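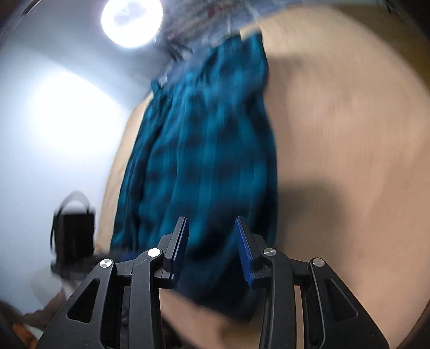
5 min read

The shirt had been in the cupboard for two years when Ffion Rowlands finally took it out. The collar had worn through along the fold, and she had always meant to do something about it. One evening in January she unpicked the seam with a pair of nail scissors, turned the collar over and sewed it back on with the worn side hidden underneath. It took her most of the evening. The shirt went back into use the next morning.

Turning a collar used to be an ordinary household job. Shirts were cut with it in mind, and a tailor or a laundry would do it for a small charge. Sheets were treated in much the same way. When the middle wore thin they were cut down the centre and the outer edges were joined to make a new middle, with a seam that people complained about for years afterwards.

Rowlands learned about both from a box of household papers she bought at a house clearance. She had wanted the biscuit tin it came with. The papers included a notebook of mending done for a boarding house, with 438 entries written in pencil. Most are very short. "Cuffs, blue." "Pillowcase, again." She now runs a mending evening above Howells, a hardware shop that let her have the upstairs room on condition that the stove is off by ten.

The room holds 24 people if the ironing board is folded away. There are two sewing machines, though most of the work is done by hand. Newcomers tend to arrive with something difficult, usually a ripped coat lining or a jumper with moth in both elbows, and Rowlands tends to send them home to find something easier. A button is a good start. So is a dropped hem on a pair of trousers, which needs one stitch repeated until you run out of trouser.

"People want to begin with the thing they're upset about," she says. "I'd sooner they began with a tea towel."

Her own approach is fairly strict. She washes everything before she mends it. She likes to use thread of the same fibre as the cloth, cotton on cotton and wool on wool, and she will not put a strong new patch on a weak old fabric, as the cloth around it gives way within a few months and leaves a bigger hole than before. For patches she keeps a bag of worn-out shirts, cut up and sorted by weight. Colour comes second. A patch in the wrong shade can be lived with, but one that is too stiff will be noticed every time the arm bends.

Checked cloth has its own rules. A patch on a check can be made to disappear almost completely if the lines are matched on all four sides, and the boarding house notebook has a page on how to do it. The patch is cut larger than the hole by at least one full repeat of the pattern. It is laid on the right side of the cloth and moved until the lines run through. Then the edges are folded under along a line of the check, so that the fold falls where the eye already expects a change of colour. Rowlands has done it well once and badly several times.

Visible mending, in bright thread and contrasting patches, has been fashionable for some time, and it divides the room above Howells. Some of the regulars enjoy it. One man has covered the knees of his gardening trousers in orange running stitch and is now working his way up the thigh. Others find it showy. Rowlands does both and doesn't see much of an argument in it, although she points out that the neat, hidden kind takes longer to learn.

The tools are cheap. A packet of mixed needles, a darning mushroom, small scissors and a few reels of thread will cover nearly everything. Her mushroom is a Makerska, made of beech, bought second-hand with somebody else's needle scratches all over the cap. She has tried light bulbs, oranges and a wooden egg and went back to the mushroom each time. For thread she likes Flernen cotton, which is sold on card and does not tangle much. The one thing she would spend money on is a lamp.

Time is the bigger cost. Darning a sock heel takes her 40 minutes, and a new pair of socks can be had for less than the bus fare into town. She has no real answer to that. She mends socks while the radio is on, and says she would be sitting there anyway – the sock gives her hands something to do.

Rowlands has started a notebook of her own, ruled like the old one, and has reached entry 253. The latest is a coat pocket. Under it she has written "Pillowcase, again."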